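Workplace > Office Care > Table and Desk Routines > Lestard Handheld Pair

Lestard Handheld Pair, with the Kundden table-wiping routine

If you have ever been the last one out of a shared office, you know the job we have in mind. The mugs are gone, the laptops are packed, and there is still a long table to wipe before anybody can turn off the lights. The Lestard Handheld Pair is how that job gets taught to an Astora cleaning arm, and the people who do the teaching are the same ones who have been doing the wiping all along. We're very fond of that part, and we'll come back to it. 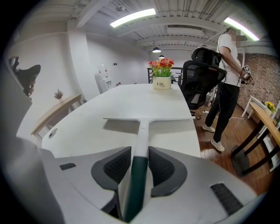 Page last changed: July

The Pair is two handheld grippers, one for each hand. You pick up your squeegee or your cloth with them and go over the table the way you normally would, and the movements are saved as a run. When there are enough good runs, they go to Amano, our training service, and come back as a routine the Astora arm can load. There is no programming in it for you (we do have people who love that sort of thing, and they're happy to do it on our end!).

Our own long table took 251 runs before we were satisfied with it, flowerpot and all. We left the flowers standing at the far end on purpose, since a routine learned on a perfectly bare table gets into trouble the first time somebody leaves a plant out. Please do the same with yours. Leave out whatever usually lives there, and move it a little now and then between runs.

What it changes for your staff

Samira Matar looks after our customer sites, and she is usually asked about this before she is asked about the price. Her answer is that the evening round gets shorter but it does not go away. Somebody still has to clear the table, check the corners and deal with the sticky patch where the juice was. What people tell her they like is getting away from the leaning, because a wide table wiped from one side is hard on the back, and doing it at every table on a floor is harder still.

There is also a bit of new work, and we'd rather you heard it from us. Recording takes time and it ought to be paid as working time, on the regular schedule and never squeezed in after a shift. We suggest 12 minutes of recording and then a proper break, as the grippers do get heavier the longer you hold them. Brahim Belkadi, who runs our recording days, likes to have two people working in the same room so that they can swap tips, and he asks everyone to wipe in their own style. A person who starts at the far end and a person who starts at the near end are both right as far as he's concerned. 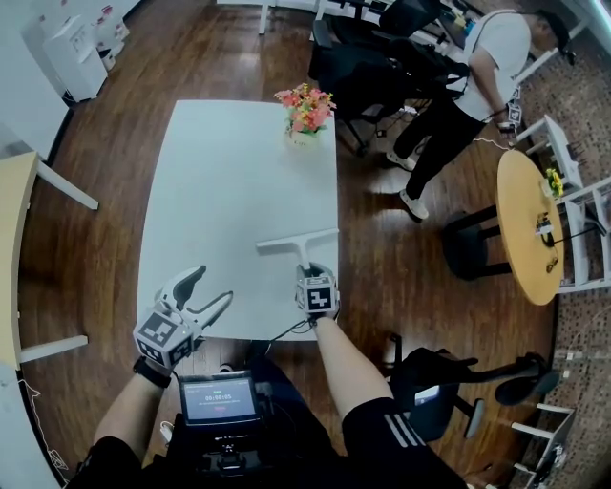

Squeegee held by the handle in the right-hand gripper, left gripper open.

Choosing a squeegee

A plain T-shaped one with a straight handle is easiest to hold. Grip it near the end of the handle, so the blade reaches well out in front of you, and close the jaws before you start the run. Very thick foam handles can slip, and we would leave those for ordinary hand use.

What you get

Two handheld grippers, left and right
Wrist straps
Spare finger pads
Printed guide for recording days
One visit from our team to set up your first table

Trying it out

Trial sets go out for 14 days, which has been plenty for most offices to record one table and see what their people think of it. Do ask the folks on the evening round first! They know which tables are worth the trouble, and they'll spot the wobbly one long before we do.

Filed under: Handheld tools, Table care, Staff and training

Related items
Astora Cleaning Arm, table mount
Lestard Spare Finger Pads, set of 2
Kundden Routine for Whiteboards
Amano Training Service, small office plan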